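Section 3. Trying out a gripper in the simulator before you bolt it on 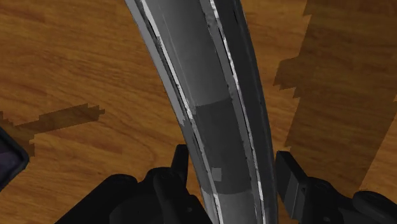
Figure 3-1. Wrist camera view, simulated, with the fingers on either side of the curved gray part.

I wrote this section after setting up the Grirnby bench in October, and most of it is stuff I wish I'd had on paper back then. It covers the side-by-side test: same arm, same part, two grippers, first the Sinex two-finger and then the Siddiqui. Do the whole thing in the simulator first. It's much cheaper to crash there, and I crash a lot!

Before you start

You need the arm model loaded, the wrist camera switched on, and both gripper files in the tools folder. If the Siddiqui file doesn't show up in the list, restart the program once (Gemechu Berhe found this out for us, and I still don't know why it works). Leave the table set to wood grain. I tried plain white and kept losing track of whether the arm was moving at all, so I went back to the wood and stayed there.

3.1 Line up the fingers

1. Pick the Sinex gripper from the tool list and press Load. Wait for the fingers to finish their little open-and-close check.

2. Set the opening to 70 percent. All the way open sounds safer, but then the knuckles stick out a long way and you start bumping into the neighbors.

3. Open the wrist camera window and make it as big as your screen lets you. I put mine on its own monitor.

4. Bring the arm down slowly until the part sits between the fingertips. You want something like Figure 3-1, with one finger on each side. Don't worry if the long part runs out of view at the top and bottom.

5. Turn the wrist in small steps until the pads follow the curve where you plan to grab. On a bent part like ours this takes some fiddling, and you go by that one spot only, so forget about the rest of the bend.

6. Save the pose. I call mine "straddle" plus the gripper name, which has kept me out of trouble so far.

Note: The two fingers may look different from each other in the camera window. In our view the right pad shows up as a tall slanted plate and the left fingertip looks slim and upright. Check the joint numbers before you decide something is bent. I spent most of a morning "fixing" a finger that was fine.

Note: Shadows can come out with jagged, stair-step edges. Turning up shadow quality smooths them but slows my machine way down, so I leave it low for test runs and turn it up when I'm saving pictures for somebody.

3.2 Run the grip test

1. Load your saved pose and set the grip force to 9.

2. Press Close and watch the contact readout. Both pads should report. If just one does, open up, nudge the arm toward the quiet side, and close again.

3. Lift a little, hold, and set the part back down.

4. Do 3 runs without touching anything in between, then save the log.

5. Swap to the Siddiqui, line it up from scratch, and repeat. Please don't reuse the Sinex pose! The fingers are a different length and you'll drive them right into the table.

Caution: Always open the gripper before you press Reset. If you reset while it's closed on something, the part can shoot off across the room. Pretty funny in the simulator, and a really bad habit to carry over to the real arm.

Caution: Keep an eye on anything else lying on the table. The wrist camera only catches bits of what's off to the side, so flip to the overhead view before any sideways move.

3.3 If you get error 159

It means the controller lost the gripper. Unload the tool, load it again, and go back to step 1 of 3.1. If it comes back a second time, send the log to the Trorkdale support desk along with your saved pose. Section 4 picks up with mounting the real gripper, and you'll want your pose files handy for that.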